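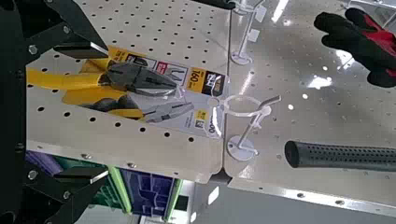 About the Istley Chapel Records Society

The Society looks after the surviving papers of the nonconformist chapels of Istley and the villages along the Skonby road. It holds registers of baptisms and burials, trustees' minutes, pew rent books, preaching plans and a small number of building accounts. Most of the material came from chapels that closed or merged, and some was handed in by families who had kept it at home.

What we hold

The collection is arranged by chapel, then by type of record, then by date. There are 662 catalogued items. Around 200 of these are bound volumes; the rest are loose papers, kept in numbered folders. The largest single group is from the Kotian Street chapel, whose trustees kept minutes with few gaps. The Skonby papers are less complete. Their early register was copied out by a later minister, and the original has not been found. Where the copy disagrees with the burial ground plan, the catalogue gives both readings.

Access

The reading room is open on Saturday from 10 am. Readers may order up to 5 items at a time. Pencil only, please. Registers with weak bindings are issued as copies, and the catalogue marks these with the letter C. Entries less than a hundred years old that name living people are closed.

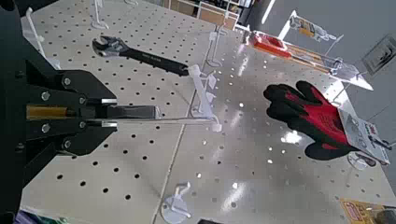 Publications

The Society prints a yearly volume of transcripts under the series title Plaler Papers, named after the farmhouse where the first Istley class met. Each volume is printed in a run of 500 and covers one chapel or one circuit. Spelling is kept as in the source, and editorial additions are placed in square brackets. Back volumes can be read in the reading room - several are out of print.

Enquiries

We answer short questions about named people without charge. Please give the chapel, if known, and a range of years. Longer searches are done in the order they arrive and are charged by the hour. We do not hold civil registration records or parish registers of the established church.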